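Drummond County Site Inquiry Log: README
Last touched 02/05/2026 by Eilidh MacLeish
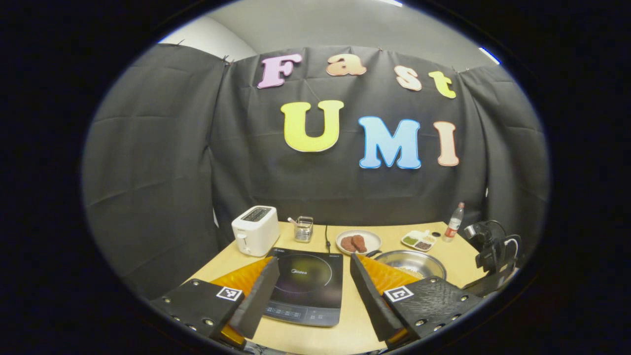
Tabletop setup with a black cooktop, black curtain panels behind.

Hi, and thanks for opening the readme first! I keep this log for the economic development office in Drummond, and it has every site inquiry that came through us, whether it was a company hunting for a warehouse or a baker wanting to know if the old bank on Plistberg Road had a loading door (it does, but it's narrow).

What's in the folder

inquiries.csv is the main file, 1365 rows, one row per inquiry. It has 11 columns and most of them are what they sound like: date received, sector, acres wanted, square feet wanted, power needs, rail yes/no, and so on. The one that trips people up is "stage". I use open, toured, shortlisted, quiet and closed. Quiet means we sent a packet and never heard back. Closed means somebody told us no, or yes, in writing.

sites.csv is the list of properties we pitch. Join it on site_id. A few inquiries point to two sites, so the second one sits in the notes column, and I know, I know, it should be its own table.

notes_old.txt is my predecessor's typing. I've left the spelling alone.

Where it came from

Two sources, mostly. Anything before October came out of the Flarnow contact system, which exported every phone number as a decimal (I dropped the phone numbers anyway). After that it's the web form plus whatever I type in after calls. Company names are replaced with a code, and I've rounded the job counts so you can't guess who's who. Please don't try to work backward from them! Some of these folks are still deciding.

Stuff to watch for

Blank acres doesn't mean zero, it means they didn't say. If the sector is "food" before the switch, it could be a processing plant or a restaurant, and I only split those two later on. The Pranska industrial park changed its boundary, so the acreage in sites.csv is the new one and the old packets won't match. There are also 3 rows with the same inquiry entered twice under different codes. I've flagged them "dup?" until I can check my paper file.

Using it

Board members, students, neighboring counties, go ahead. Charts are great, just put the office name under them and send me a copy, I love seeing what people make of it. I wouldn't use it to predict how many jobs are coming, though. An inquiry is a phone call or a form, and plenty of them go quiet.

Fixes and questions go to me at the front desk. Give me the row number if you can.

Still to do: split out the second site, fix the county codes in the rail rows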